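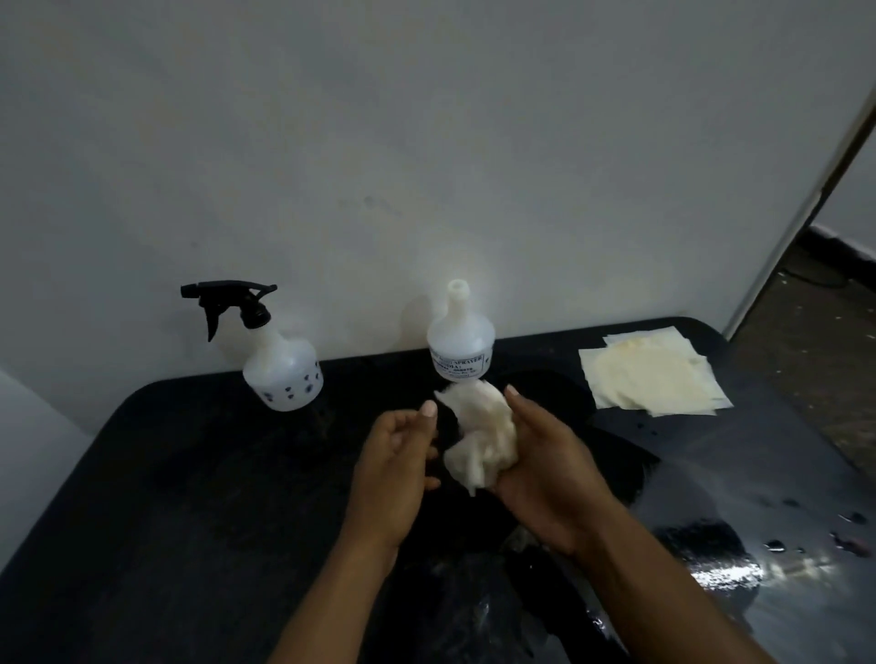
Reinigungskraft (m/w/d) für Seminar- und Pausenräume in Teilzeit

Flestport sucht ab April Verstärkung für die Tagesreinigung am Standort Prarham. Die Stelle umfasst 30 Stunden im Monat und ist zunächst befristet. Beginn ist morgens um 6 Uhr, nach Absprache auch später.

Ihre Aufgaben:
Tische und Ablagen feucht abwischen und trocken nachreiben, auch die schwarzen Hochglanzflächen, auf denen man jeden Streifen sieht
Sprühflaschen nachfüllen, umfüllen und beschriften
Papier und Reiniger bei Bedarf nachbestellen
Räume nach Veranstaltungen wieder herrichten
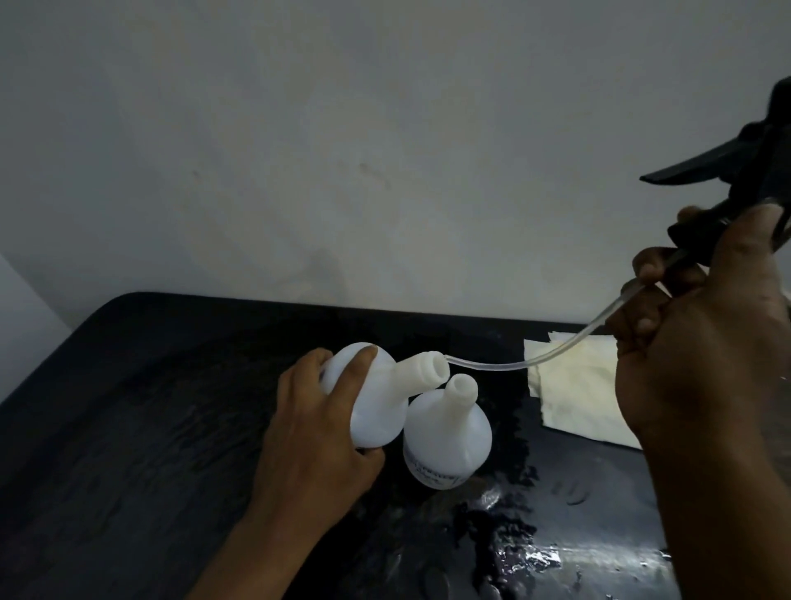 Seite zuletzt geändert: April, 14:10 Uhr

Wir arbeiten mit weißen Kunststoffflaschen und schwarzen Sprühköpfen, die getrennt nachgekauft werden. Reiniger werden nur in Flaschen mit Etikett abgefüllt -- wie das geht, zeigt Ihnen Korkor Quartey in den ersten 5 Schichten.

Sie bringen mit:
Sorgfalt und Zuverlässigkeit
Deutschkenntnisse, die für Sicherheitshinweise ausreichen
Erfahrung in der Reinigung ist erwünscht, aber keine Bedingung

Zum Standort gehören mehr als 43 Räume auf zwei Etagen. Arbeitskleidung und Handschuhe werden gestellt.

Bewerbungen bitte mit kurzem Lebenslauf an Corina Stoica, Kennziffer 622. Ein Anschreiben ist nicht nötig. Fragen zu den Arbeitszeiten beantwortet Fiifi Agyeman -- am besten vormittags.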